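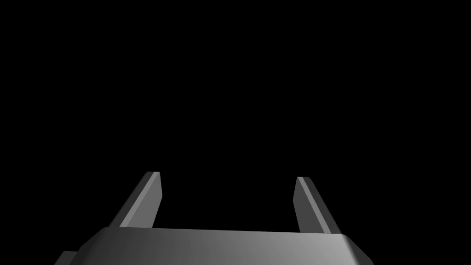
Page 4 of 80

Prancombe Parallel Gripper: Gallery

The gripper at the top of the page is shown in the Goketti simulator, open, with nothing between the fingers. The view is the default one from the wrist. Users of the kit will see it each time they load the gripper with an empty world, before a table or any parts have been added.

This gallery goes with our review of the Prancombe kit, which is sold as a gripper, a mounting plate and a simulation model. We are reviewing the model first. It can be bought by itself, and a lot of readers have asked if it is worth having before they order the hardware.

Notes on the view

Fingers. Two flat fingers with square tips. They lean in toward each other on the way up, so the opening looks a little narrower at the tips than at the palm. Some of that is the wide lens setting in Goketti. Set a narrower field of view if you want to judge the gap by eye.

Palm. The wide rounded part along the bottom. It takes up a good share of the lower view at the default camera position. Moving the camera forward in the mount file clears most of it, but then you lose sight of where the fingers meet the palm, and we found that harder to work with.

Surface. Plain gray, smooth all over. There are no screws, seams or cables on the parts in view. Buyers who want a close visual match to real hardware will have to add their own textures. The kit does not come with any.

Lighting. One light, from the right and a little above. The right side of the palm goes pale and the outer face of the right finger goes dark. We left it as it loads. The light can be moved or a second one added in the world settings, and a second one helps if you plan to use the pictures for training.

Background. Black until you load a world. The kit includes 2 worlds, a bench and a shelf. Both opened without errors on our machine, though the shelf took noticeably longer.

Setting up

The download is 413 MB. Unpack it, point Goketti at the folder and pick the gripper from the parts list. The printed guide gives the wrong folder name for the mount file. The online guide has been corrected, so use that one.

The model also opens in Isero, with some limits. Finger motion works, but the lighting settings are ignored and the camera has to be placed by hand. If Isero is your main program, ask for the separate file from Rojanasak, the dealer that supplied our copy. They sent it the same day we wrote to them.

Using it

Opening and closing is one command with one number, the distance between the fingertips. Force is a separate setting and starts out low. With the bench world loaded, our first test block slid out of the fingers at the starting value. Raising the force setting fixed this. We would like to see a higher starting value in the next version.

The two fingers always move together. There is no way to drive one alone, and Prancombe says none is planned.

What you get

Gripper model, mount file, bench world, shelf world, online guide and a printed guide. Updates are free for 2 years. The license covers 4 computers at one site. Classroom licenses are sold separately, and Rojanasak will quote for them on request.

The version reviewed is the April release. Hardware notes will go on the next page once the gripper has been mounted and run with the same test blocks.

Page last changed 22 September 2021

Previous page | Next page | Back to kit reviews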